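Boards and cards, a little gallery

I've been collecting printed cartoon bits for years (2 drawers and a shelf, and the shelf is bowing) and I keep promising to put some of it up here. So I have! Pastels only this time, the louder stuff can wait for Bovbridge in May.

White bunny with a lavender bow, and that puffy pink and blue cloud background I can never resist. I do love a thick grey outline!
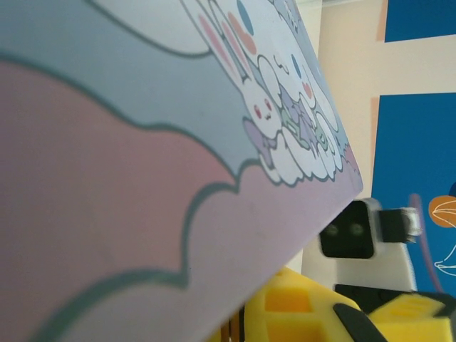 Poul Kirkegaard: Keep printed boards like these out of direct sun. I had a pink one go nearly white over one summer in the front window.

Noted, Poul, mine are moving to the hall. Next up is something smaller, and I've a soft spot for anything with handwriting on it.
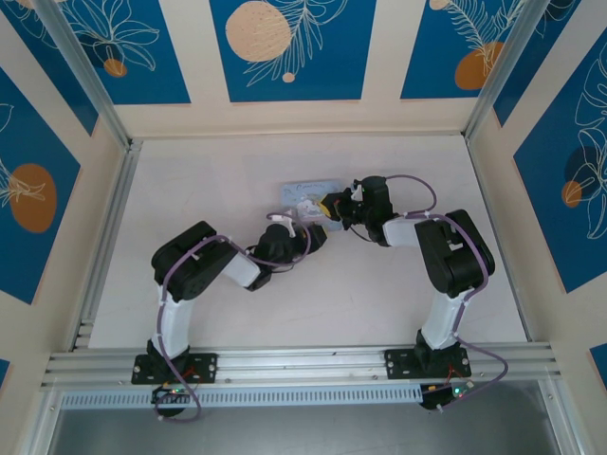 Page last changed: May, 17:20

Light-blue card, dark-blue writing and a small printed drawing. I store cards flat in a shoebox, tissue between each one. More when I've cleared the second drawer.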